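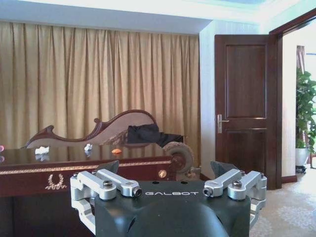

Section 4. Preparing a furnished room before the arm is switched on

4.1 Scope

This section applies to any Laing mobile arm working in a lived-in or furnished room under the Kurdale site rules. Read it together with Section 2 (Training and permits) and the risk assessment for the address. It does not cover kitchens, stairs or outdoor areas.

The person named on the permit is the room lead. The room lead carries the handheld stop and does no other job while the arm has power.

4.2 Clearing and marking

1. Walk the whole floor area the base will use. Pick up cables, loose rugs and anything a wheel could drag. Fitted carpet may stay down.

2. Decide whether each internal door is to be open or shut for the session. Wedge open doors at the foot and write the position on the room sheet. A door that can swing freely counts as an obstacle.

3. If a door leads to another room, put a barrier tape or a second person at the opening. People must not come through while the arm is moving.

4. Tie back or pin any curtain that hangs within reach of the arm. Do the same with clothing or throws left over the backs of chairs and sofas, or take them out of the room.

5. Draw curtains or blinds where strong daylight falls on the work area. Check again after midday.

CAUTION: Polished and lacquered tops reflect the objects standing on them. The wrist camera may report the reflection as a second object. Lay the matt test sheet first, or lower the approach speed to setting 2.

4.3 Small objects on a work surface

6. Leave out only the items listed on the task card. Tissues, sweets, scraps of paper and ornaments which are not on the card go in the tray.

7. Keep listed items 30 mm or more from the edge of the surface.

8. Do not hand an item to the gripper. Put it down, step back behind the tape, and let the arm collect it.

Note: Soft and crumpled items are graded separately. Use card T-31 for these and record a missed pick as a miss, even if the item moved.

4.4 Gripper check

9. With the power off, look at both finger linkages from the front. The bolts should sit flush and the pads should be clean.

10. Press each fingertip pad sideways with your thumb. Replace any pad that lifts or turns.

11. Power up, stand clear, and run one full open and close with nothing between the fingers.

WARNING: Finger linkages are a pinch hazard at every joint. Never steady the gripper by hand while the arm has power, including during a paused task.

4.5 Starting and stopping

12. Say "arm live" aloud and wait for everyone present to answer.

13. Test the handheld stop before the first task and after every battery change.

14. If a person or pet enters, press stop. Do not use pause.

15. At the end of the session, park the arm, remove the key and sign the room sheet. Send the sheet to Storkik with form 862 if stop was pressed at any time.

Section owner: Mulugeta Abdella. Last revised April 3, 2025.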